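Fourteen shelves and a kettle: a chat with the founder of the Plulgate Toy Library

The Plulgate Toy Library opens at 9.30 in the morning, and by 9.35 there is usually a pram wedged in the doorway. Its founder, a retired kindergarten teacher, made me a cup of tea before she would answer a single question.

"We started with 95 toys, all from my own garage," she told me, "and my husband was very glad to see them go." There are more than 500 now, lent out to 314 families across the district, and she still likes to wash the returns herself of an evening with the radio on.

I asked what gets borrowed most, expecting something with batteries. "Oh, puzzles and sorters, always," she said. "A little one will sit with a shape sorter far longer than you'd think, and Mum gets to drink something while it's warm." Her favourites are the soft foam ones in bright colours - kinder on the floorboards, and on the toes of grandparents. 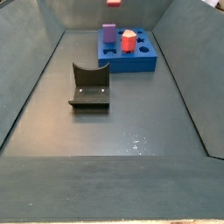

Joining up

Membership is $13 a term and you can take three toys at a time. Missing pieces are forgiven. "Just tell me, love, and I'll keep an eye out," she said, topping up my cup. A second branch opens at Medar in October, in the old hall behind the bakery.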